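The Year I Stopped Buying Sweaters

I own too many clothes. I knew this in the vague way you know you should floss, but it took a broken closet rod last January to make me look at it. The whole thing came down at six in the morning (I thought somebody was in the apartment!) and there on the floor was everything I'd bought in the last ten years, in one big heap, with the hangers still in.

So I made a deal with myself. No new clothes for a year. Socks and underwear didn't count, and neither did anything I could fix, swap or get handed down. I live in Mikosville, where the nearest mall is 40 minutes away, so you'd think this would be easy. But I don't shop at malls. I shop in bed, on my phone, at eleven at night, and the boxes just show up.

The first month was fine. The second month was awful. A store called Burkance, where I had apparently been a very loyal customer, sent me 21 emails in four weeks, each one sounding a little more hurt than the last. I finally went through my old orders before I unsubscribed and added them up. I had spent $1,881 there in a single year, mostly on knits, mostly in colors I don't wear. I sat in the kitchen with that number for quite a while.

Then spring came and I started mending, badly. My first darn was on the elbow of a gray cardigan and it looked like a scab. I pulled it out and did it again while watching a baking show, and the second one looked like a slightly neater scab, and I wore it to work anyway. People were nice about it. One woman down the hall asked if I'd do hers, which I think was a joke, but I did it!

What got me through was the Thursday mending table at Gauthier, the yarn shop on the corner by the post office. You bring whatever has a hole in it and a cup of coffee and sit down with whoever's there. I learned to wash wool in the sink with hardly any soap and roll it in a towel to get the water out. I learned that you never hang a wet sweater, which explained the shoulders on about half of mine. And I learned to fold the heavy ones and keep them on a shelf, in low stacks, so the bottom one doesn't get squashed flat.
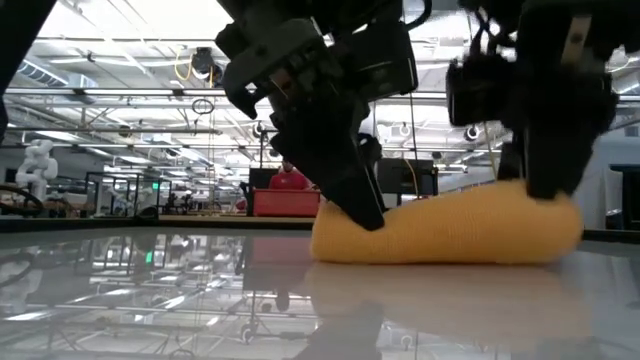 One of the regulars at the table thought I was being too hard on myself about the whole business, and told me that buying a sweater was fine as long as you were prepared to be its nurse for the next twenty years. I wrote that on the back of a receipt and stuck it inside the closet door, right where I'd see it every morning.

By summer I had a rhythm going. I did a big sort and put everything I hadn't touched into bags, and a friend and I set up a swap in the basement of the old Plullberg building. We had no idea if anyone would come. They came with suitcases! We ended the afternoon with 184 pieces left over, and those went to the thrift store in three very full carloads. I took home one thing, a navy pullover with a moth hole near the hem, and I was thrilled about the hole.

I did slip once. It was October, I'd had a rotten week, and I ordered a scarf. It was a nice scarf. I gave it to my sister for her birthday and she wears it all the time, so I've decided to forgive myself.

The year has been over for a while now and I do buy clothes again, a little. I go in person when I can, and I turn things inside out to look at the seams, which makes the sales staff nervous. The closet has a new rod, a thick one, screwed into the studs this time. My gray cardigan has five darns in it and needs a sixth, on the left cuff, and I've already picked out the yarn.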